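Gakonik Workshop, Tarnitz
Bench notebook, surfaces and furniture
4 January 2023

Entry 17. Inspection and care of the pale table top, main room

The table was cleared at the start of the session so that the whole of the top could be examined before the new term of work begins. Everything that normally lives on it (the cutting mats, the lamp, the tray of pencils) was moved to the shelves by the window and should be returned there, not to the table, until this entry is closed.

The surface was brushed, then wiped twice with a cloth wrung out in warm water and a little plain soap, and dried by hand along the grain. No solvent was used. The adhesive residue left by the masking tape in May came away with the second wipe, except for one narrow strip at the window end. That strip was treated with a plastic scraper held almost flat and is no longer felt under the fingertips.

The straight edge was laid along the length, across the width and on both diagonals. At the window end a 3 mm gap was found under the rule, as in the previous entry. It has not grown. The top remains suitable for layout and light assembly, but it is not to be used as a reference for anything that has to be truly flat.

Judging the finish by eye remains difficult on so light a top. The grain runs in long, wavy bands and tightens into ellipses, and where the light reflects it turns fainter and rather silvery. Wear is easily missed in such a patch. The finish should therefore be looked at from two sides of the table, and any doubtful area confirmed by touch.

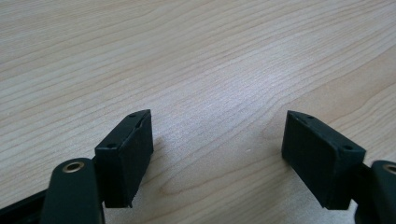
Armelle Besson would prefer that the top be left bare for good and that all cutting be moved to the Gautier bench, on the grounds that mats trap grit and that grit does more harm than the knives. She also asks whether the soap is needed every time - she has found that it dulls a smooth finish when it is not fully rinsed off.

Both points are accepted in part. Cutting will move to the Gautier bench for a trial period. Soap will be kept for marks that water alone does not lift, and a rinse with a clean cloth is added to the procedure with immediate effect. The mats will be lifted and brushed underneath at the close of each session in which they are used.

Stock and references
Soft cloths: 60 in the drawer, of which the older ones are to be kept for the floor.
Scraper: returned to the Godudness box, blade edge rounded with fine paper.
Furniture register: item 1542, condition unchanged.

Outstanding
Felt pads for the feet have not been ordered. The gap at the window end is to be measured again in May, with the same rule and from the same side.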